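Marker season at the robotics club

If you have walked past our room after classes lately, you may have wondered why a robotics club spends so much of its time thinking about whiteboard markers. We have fallen for them completely! The project we are calling Narkia started last November as a one-line suggestion on our ideas sheet ("tidy the pen tray??") and it has grown into the thing everyone wants to work on.

The goal is easy to say. We want a small machine that can pick a marker out of a messy tray, turn it so it lies the same way as its neighbors, and put it back. A person does this without looking. Getting a machine to do it has turned into the best lesson in grasping, planning and patience that this club has had in a long while, and the newer members have taken the lead on most of it.

A big part of the work is simply learning how the job gets done by hand. Before anybody writes code for a motion, the group goes to the board and breaks the motion down. Which fingers go in first? Where on the barrel do you hold? Do you lift straight up, or do you slide the marker against the lip of the tray and let the metal do some of the work? Marit Bråten, who teaches our design elective and looks after the club, is a great believer in this. She makes us write the steps out in plain sentences, and then she reads them back and follows them exactly. It is very humbling to hear your own instructions carried out to the letter (one set had her holding a marker in midair with no way to put it down).
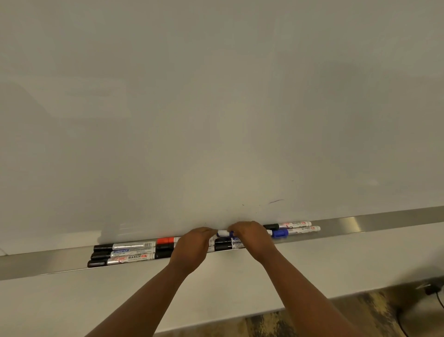

Two-handed work has been the surprise hit of the term. Our first plan had a single gripper doing everything, and on paper it looked fine. Then we tried to write down how you turn a marker end for end in a tight space, and the sentences got longer and longer. With a second hand in the plan, one side can hold while the other finds a new grip, and a step that had taken up most of a page shrank to a few lines. The trouble is that you now have a pair of arms that both want to be in the same place, so the motion group has been learning about turn-taking, safe distances and what to do when one side is late.

The names, for those who keep asking: Clusard is the sorting program, which decides which marker to go for next. Wadora is the gripper design, now on its third version. Version one had flat jaws, and round barrels shot out of them across the room. Version two had a notch cut into each jaw, and that helped a lot with thick barrels and hardly at all with thin ones. Version three has a softer pad behind the notch. We don't have final results on it yet, but the people who have handled it are very excited, and so are we.

Clusard has had its own adventures. The group began by telling it to look for cap colors, which seemed like the obvious thing. A cap color tells you nothing about how thick the barrel is, though, and it certainly doesn't tell you whether another marker is lying across the top. So they went back and gave the program a short set of questions to work through before it picks a target. Is anything resting on this one? Is there room for a jaw on each side? Which way does the cap point? Only after that does it choose. It is slower and a good deal more sensible, and the group's flow chart is taped up beside our door if you would like to follow the arrows yourself.

We have also learned plenty about markers! Different makers put different shapes on their caps and barrels, and labels can be shiny enough to confuse a camera under ceiling lights. Marking the middle of a barrel sounds like nothing, but it matters a great deal when the balance point shifts toward the cap. One of our first-year members made a chart of balance points with a ruler and a pencil, and it is one of the most useful documents the project owns. Please do not take it home by accident. Again. 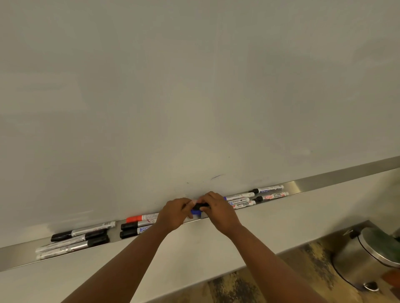
The testing rules were argued over at length, and we are happy with where they landed. Each run lasts 60 seconds. The tray gets mixed up by someone who isn't on the team being tested, and the team may not touch anything once the clock starts. A marker counts if it ends up lying in the tray with its cap pointing the agreed way. A marker on the floor costs a point, and a marker on the floor without its cap costs two (the carpet has suffered enough). We will do four runs for each version of the program and keep every score, including the bad ones, so that next year's members can see how we got wherever we get.

The build teams have settled into a good rhythm too. Motion meets at the big table, Clusard has the desk by the window, and the gripper group has spread itself over every flat surface that was left. If you want to switch teams, just say so. Several people have, and each time they brought something useful along. The fix for our camera glare problem came from somebody who had spent the whole fall filing plastic, and who suggested we tilt the lamp.

A huge thank-you to Þórarinsdóttir, the print shop down the hill, for cutting the pads for version three out of their offcuts and for letting a bunch of us stand around asking questions while they did it. They explained how the different sheet materials spring back after you squeeze them, and that conversation saved us a lot of guessing.

What we could use now: old markers, and the odder the better. Dried out is fine, since none of them will be asked to write. We are especially short of thin ones, and of anything with a square or triangular barrel. Drop them in the tin on the shelf outside the club room. If a cap is cracked, put a strip of tape on it so we can keep it apart from the rest.

We are also looking for two more people for the writing group, which keeps the build log and turns our scribbles into something a stranger could follow. You do not need any experience with robots for this, and coming to it fresh is a real help. If you can read a paragraph and say "I got lost at the second sentence," we would love to have you. Leave your name on the sheet by the door or talk to Marit.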